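Where do you stand when a two-arm setup is running?
Posted 22 September 2026 by Relico

We just got a two-arm robot at work and my boss wants a one-page rule sheet by the end of the week. It does light stuff, mostly tabletop tidying. Do I really need a taped line on the floor, or is "keep your hands back" enough?

Cimura
Tape line, yes. Also read your manual.

Girov
I'd go further than tape – put the stop button where a second person can reach it without leaning over the table. We have 2 rules that never bend. One person holds the stop, and no hands go over the table while either arm is powered, even if only one of them has a job to do. People get casual when the task is something silly like dropping paper in a trash can, and I was as bad as anyone!

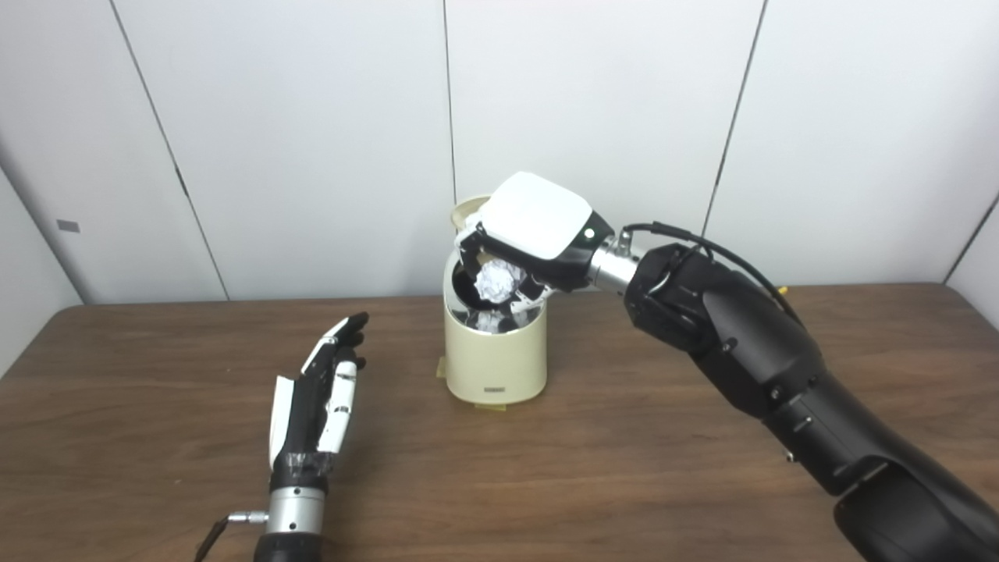
Oh, and check your cables before every run, at the wrists especially, and write it down. Our log is at 1786 entries now and I still grumble about filling it in.

Kowalczyk
Agree on the log. Ours is a spiral notebook and it works fine – we go over it every January.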